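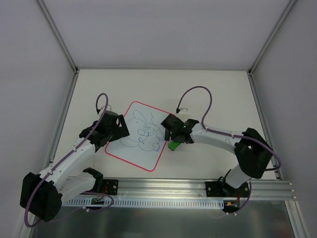 Ostik Twin Arm Kit: a term and a half with our robotics club
Reviewed July 19, 2024

I run the after-school robotics club at Flerkgate, and we bought the Ostik twin arm kit out of the club fund after a very long spring of cake sales. It came to £2,589 with the rail and both power supplies, so I did lie awake over it a bit. Having lived with it since, I thought other clubs might like to hear how we've got on (the short version is that I'd buy it again, with a grumble or two).

First, the building. The box says 298 parts and I believe it, as my lot sorted them into margarine tubs over two whole sessions. The booklet is good on the arms themselves, with big clear drawings, and rather thin on the rail. We had one base plate on back to front and only found out when the elbow wouldn't swing. The screws are decent and haven't chewed up, even with younger members who like to give everything one last turn!

The purple cables come ready made and clip along the white links with little white fasteners. Do leave a generous loop up by the wrist. Ours were too tight at first and tugged whenever an arm reached out, and now they arch right up over the grippers and give no trouble. The slotted duct along the front of the rail was an extra from our own cupboard, and I'd say Ostik ought to put one in the box. The little circuit boards stay out in the open, and I would dearly love a cover for them, as would anybody who has watched a twelve-year-old with a carton of squash.

Our project for the end of term show, which the club named Tomow, is all about drawing and wiping on a small whiteboard with a pinky-red border. It's a lovely way to learn, I must say. Everyone can see what the arms are up to, a mistake costs you nothing but a bit of blue ink, and the doodles have real character. One of them has a sort of round face with curls, and there was quite a debate over whether it was a person or an animal.

The grippers are good on chunky things and fussier with slim ones. There's a green light on the side that you can spot from across the room, which I like very much. The software, Sin, is plain and a bit slow to start, but the club had the hang of it after 9 sessions and the older ones are writing their own routines now. Customer help answered us within a couple of days, politely, and sent a new elbow housing without any fuss.

Four stars out of five from me. I've knocked one off for the rail instructions and the bare boards. We start up again in September, and the plan is to have a go at sorting building bricks.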